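# Teaching Two Arms to Fold: The Plesbridge Garment Study

The laundry study at the Plesbridge laboratory began with a narrow question: how much does a folding policy gain when its training data starts from disorder? Osaze Oyewole, who leads the work, explained that earlier sets had opened with the shirt laid flat.

"The policy learned to fold a flat shirt very well," he said. "Give it a heap and it would close its fingers on the wrong layer and carry on."

The group recorded 3142 teleoperated episodes, of which 2000 were used for training. Each began with a garment dropped on the table. Operators were told to find the collar or a sleeve first, spread the cloth, and only then fold. 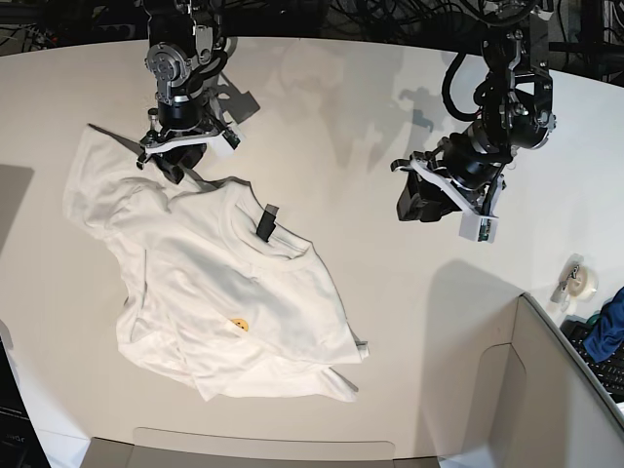
Whether a heap is a fair test at all was disputed by Grustell, who held that a commercial laundry would shake each item out before it reached a folding station, and that the extra recording hours might be better spent on towels and trousers.

Oyewole accepted part of the objection. "For a production line, perhaps. Our interest is in recovery. An arm that can start from a heap can also start again after a dropped corner."

In the 208 evaluation trials, he said, the most common failure was a grasp that took both layers of the hem. The policy now makes up to seven attempts at a grasp before a trial is stopped.

A second round is planned at the Abu Hammour site in August, with long-sleeved shirts and the same operator instructions.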